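Workshop Tips: Teaching an Arm to Handle Button Boxes

Guiding an arm by hand or by remote is slow work at first. A few habits help the demos come out usable.

Start with the cloth. A printed one is fine if you plan to run the arm over busy backgrounds later. Smooth the middle and leave the edges alone.

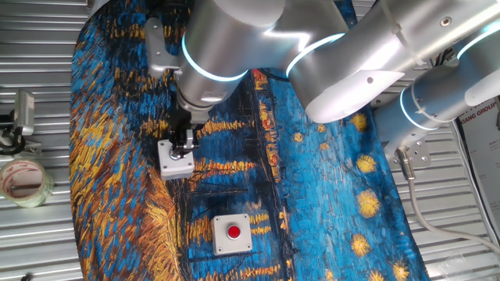 Speed matters more than style. Move at the pace you want the arm to copy, and don't stop in midair to think. Plan the grip before you start recording. With a small square box, close the fingers, lift it just off the cloth, and only then travel. A low carry – an inch or two – is easier to repeat.

Change the layout often. Sibel Kocabaş moves the boxes every 20 demos and keeps a list in pencil.
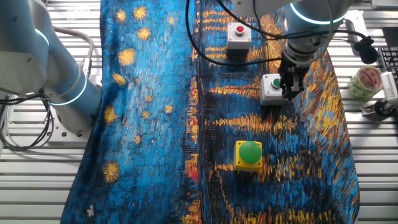

Three boxes out, gripper down beside the small green button.

Keep one task per session. Mixing "press" and "pick up" in the same folder cost us most of December, and we threw away nearly 1,000 runs.
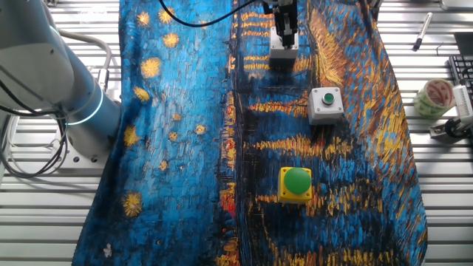
Two boxes on the cloth, with the gripper above.

For a press, come down from straight overhead. A big domed button forgives a sloppy approach and a small one doesn't, so let new operators learn on the dome. 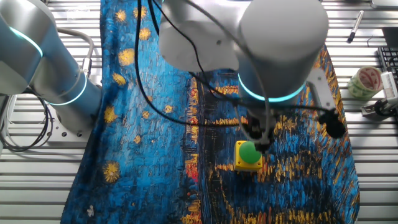 Fingertips at the edge of the green dome.

Check where your cables hang before each run. Rest your hands after 3 batches. Label the files before lunch – Yiğit Ağca's rule, and a good one.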